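To: tabletop-learning list
Date: 03/11/2019
Subject: Re: Re: more demos before the next training run?

On the Lerside numbers, since they came up again:

> We are at 2,738 demonstrations on the clear-the-table task and the
> policy still hesitates at the basket. Danzer wants to keep collecting
> through the end of November before anyone touches the model. The
> feeling here is that more data can't hurt. Could Taltholm take a share
> of the sessions? Same protocol, same object list, any operator.

I'd like to slow this down a bit before we say yes.

First, more data can hurt. I replayed a batch of 10 from the shared folder last night, picked at random, and in four of them the operator backs off from the basket rim, waits, and goes in again from the other side. Those are all labeled as successes. If that is what we feed it, I don't see why anyone is surprised that the policy hesitates. It is copying us pretty well.

Second, "any operator" worries me. The Vakell people did this last year with nine operators and no warm-up period, and as far as I could tell from their write-up they spent longer filtering than they did recording. They never published the version trained on the unfiltered set, either. I asked. No reply yet.

Third, the object list. It says "household items, varied placement", and that leaves far too much to whoever sets the table. People are tidy. They put things near the rim and leave themselves room to work.
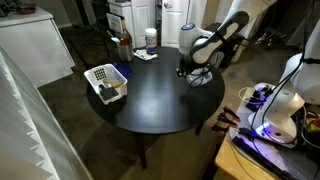 Photo: Taltholm lab, round table station

Look at where everything is. White basket at the left, the blue bowl tucked in behind its corner, metal container and the wipes-style canister toward the back, and the whole near half of the top bare. I'd call that one layout, and I'd bet a good part of the set looks like it. The dim light is another thing nobody is logging. I have no idea if it matters, but neither does Danzer, and there is no column for it in the sheet.

So before Taltholm signs up for anything:

- relabel the retries, even if it's only a yes/no flag
- write down start layouts and stop reusing them
- train once on a cleaned subset and compare it with the full set

If the smaller set does just as well, we have saved everybody a month. If it doesn't, I'll take a share of the sessions myself and stop complaining - on this thread, anyway.

Can someone at Lerside send me the operator IDs? They are missing from the export.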